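By August the robot still had not crossed a room. It sat on a bench at Prulwood, the shared workshop where its builders rent 6 square meters between a lathe and a kiln, and it had cost them 738 euros in parts. The code, they told me, was nearly there. I have heard that before.

What they had was a simulated home, a place where Clulleo - that is the robot's name - can drive all night without scratching anyone's baseboards.
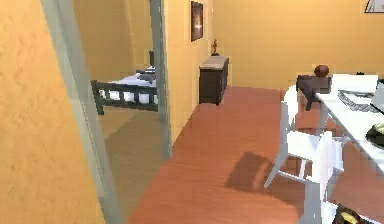

Impi Juntunen

The rendered apartment has orange-yellow walls, a doorway through to a bedroom, and white chairs with thin, splayed legs beside a white table. Chair legs are where I would look for trouble. A cheap distance sensor can miss them, and the shadow one chair throws across the floor could fool a camera.

In 38 virtual runs from the hallway side to the bed, the team says, Clulleo failed 8 times. They were pleased. I asked how many of those runs had included a rug, a cable or a sock, and the answer was none. Ruotsalainen, the wheel base they bought secondhand, also pulls to the left, and the software version of it does not.

A trial in a real kitchen in Goludholm is planned once the new motor mounts are printed. I would like to see it - with the furniture moved first.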